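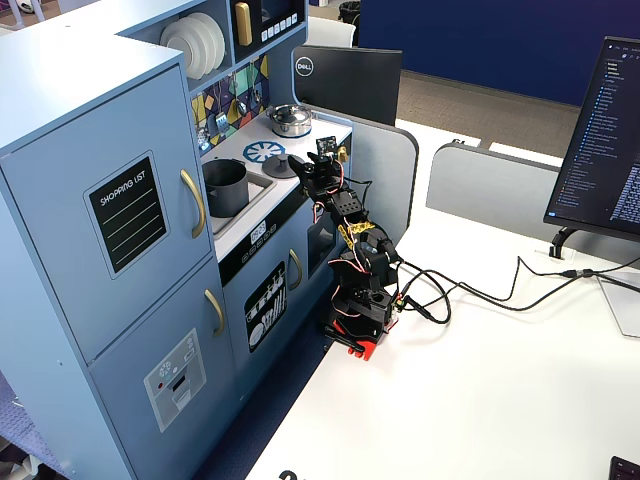
Will the arms replace kitchen staff at Gudex?

Management says no. The wording we got, dated 2020-04-02, is "no planned reductions," and you can read that as you like. What has been agreed in writing is that the Proltovholm canteen keeps its current hours until December. After that, ask again.

What is the arm practicing on?

A toy kitchen beside a desk, with a toy sink, a pot and burners printed on the counter. Our dish room handles 500 covers at lunch. 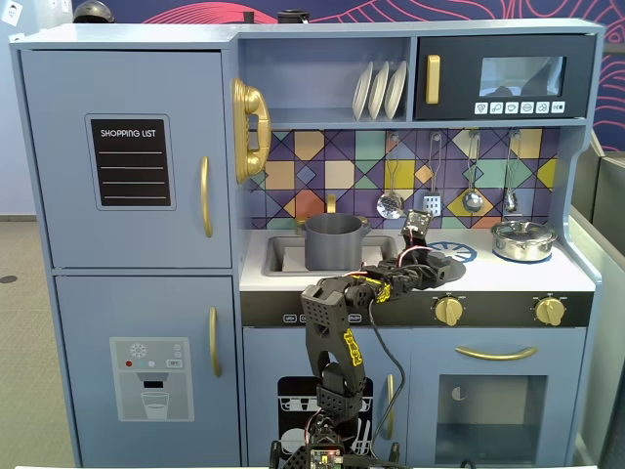
The people running the trial say small pots come first and real ones later. Maybe so. A real pot is heavy and greasy, and someone is usually reaching past you while you hold it. Skiteo, who supply the software, have not given a date for a test in the dish room — we have asked twice.

I heard it gets things right 96 percent of the time. Is that good?

Depends what gets counted. The figure comes from 200 tries at one task, and a try where a person stepped in to reset things was left out. Ask to see the log.
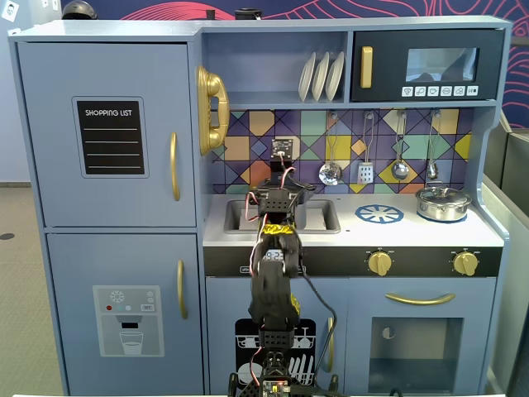
Who looks after it during a shift?

This is our main worry. The draft plan gives the job to whoever is on pots, on top of pots, with no change in grade. We want paid training and a named person per shift. Böttcher, the catering contractor, has agreed to the training and has not answered on the rest.

Can I refuse to work next to it?

You can refuse unsafe work, same as before. Tell your shift lead and write down the time. 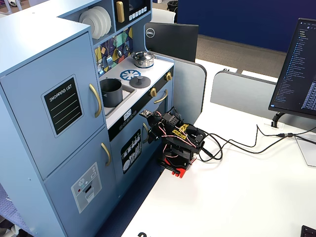 Does the camera on the arm record us?

We were told it only looks at the work area. We have not seen that in writing, so treat it as unsettled.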